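Matching color across materials: a conversation with Ximena Barrientos

By Sebastián Leiva

Ximena Barrientos runs the color lab at Pruvost, which supplies pigment concentrates to makers of molded housewares. Her group receives a customer's reference, usually a painted chip or a scrap of cloth, and returns a formula that reproduces the color in a different material. We spoke at the company's Lutdale site on 8th February.

The difficulty begins with the reference itself. A woven textile scatters light between its threads, and a molded part does not. "If you put the same spectral curve on both, the customer will tell you they don't match," Barrientos said. "The instrument says they do. The customer is the one paying, so you learn to treat the reading as a starting point."

Her lab measures every sample on a sphere spectrophotometer, with the specular component included and then excluded. The difference between the two readings indicates how much of the perceived color depends on gloss. A matte surface reflects white light diffusely and looks lighter and less saturated than a polished one made from the same batch. Barrientos keeps a set of plaques in four finishes for each formula and sends all four to the customer before discussing tolerances.

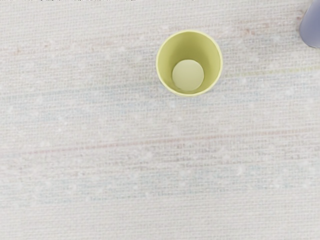 Pale yellows are the group she handles most cautiously. The eye is sensitive to small hue shifts in that region, and a trace of green is noticed at once. Some of it comes from the base resin. Some comes from the titanium dioxide used for opacity, which absorbs at the violet end of the spectrum. "Everybody blames the yellow pigment," she said. "Change the white first. Half the time you can leave the yellow alone."

The lab's most requested pale yellow carries the internal name Plukeo. It has been reformulated twice, once after a pigment was discontinued and once to meet a tighter migration limit for food contact. The current version uses two organic yellows and a very small amount of a red-shade iron oxide, which pulls the hue back from green. Barrientos would not give the proportions. She did say that the oxide is dosed from a diluted masterbatch; at full strength the feeder cannot meter so little of it consistently.

Metamerism takes up much of the remaining time. Two samples may agree in daylight and separate under store lighting. Her technicians check each match under D65, illuminant A and a narrow-band LED source, and they record the worst result of the three. Until last August they recorded the average. Barrientos changed the procedure after a customer rejected a shipment of 700 lids that had passed in daylight and failed in the customer's own showroom.

"The average was a bad number," she said. "It hid exactly the thing we were checking for."

Formula records are kept in a database called Numgate, built by the lab's previous manager. It holds 317 approved formulas, each linked to its measurements, resin grade and processing temperature. Barrientos considers the temperature field the most useful. Certain organic pigments begin to lose strength when they are held too long in the barrel, and a color complaint often traces back to a machine that was left idling with material in it. She now asks for the press log before she asks for the part.

I asked about visual assessment, which some labs have reduced in favor of instruments. Pruvost still requires it. Two technicians view each sample independently in a booth with neutral gray walls, after a short adaptation period, and neither sees the other's notes. Both are screened once a year with a hue arrangement test. Where their judgments differ, a third person looks. Barrientos regards viewing geometry as the most neglected variable. A flat plaque held at 45 degrees gives a clean answer. A deep part, viewed down into its interior, does not, as light bounces between the walls and the apparent saturation rises.

"People approve a flat chip and then complain about the inside of the product," she said. "I ask them to approve a molded part whenever there is a mold."

When no mold exists, the lab runs a trial of 80 plaques and retains the last 20. The early ones are discarded while the previous color clears from the screw. For a production order the customer receives a signed standard, a light limit and a dark limit, all stored in foil. Standards expire after two years, and customers regularly ask for an extension. She turns most of them down. A new set costs less than one disputed pallet, and the lab will mold replacements from retained concentrate on request.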